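I have owned the same travel case for my cards and bits of paper for eleven moves, if you count the sublets, and at no point have I known what was in it. Razia Baloch, who is my cousin and therefore allowed to say these things, calls it "the archive." She once offered me 40 dollars to throw it away unopened. I held out for 75 and the talks collapsed.

So March was going to be the month of small flat things. I'd already done the big stuff (coats, pans, the chair that is mainly a shelf), and what was left was the layer that lives at the bottom of every drawer. Thin rectangles. Why are so many of my possessions thin rectangles? Black ones, gray ones, ones that surely belong inside some other thing I gave away in the fall.

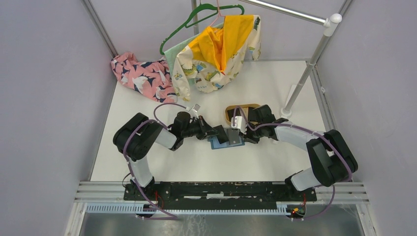 My rule was that every flat thing had to lie down somewhere flat, on its own, before I was allowed an opinion about it. It's harder than it sounds. I'm a stacker by nature. Give me two objects of a similar size and I'll have one on top of the other before I've taken my coat off, and then I'll lose both for a year.

Mohsin says trays are the answer. Mohsin has a tray for his keys, a tray for his mail and, I suspect, a tray for his other trays. I used to make fun of this. Then I spent most of an evening looking for a spare battery cover that was under a takeout menu, under a bigger takeout menu, and I went quiet on the subject.

What I like now is a shallow case with a divider down the middle. Left side, right side, done. You can't bury anything in it, which for a person like me is the whole appeal. 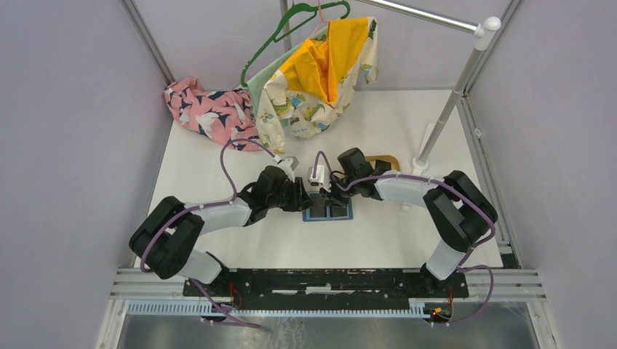
I did try a deep one first, and I regret to report it filled up by bedtime with rubber bands and a single mitten. Shallow only from here on. Razia is coming over next week to inspect, and I've told her the archive is still off limits until I find the lid.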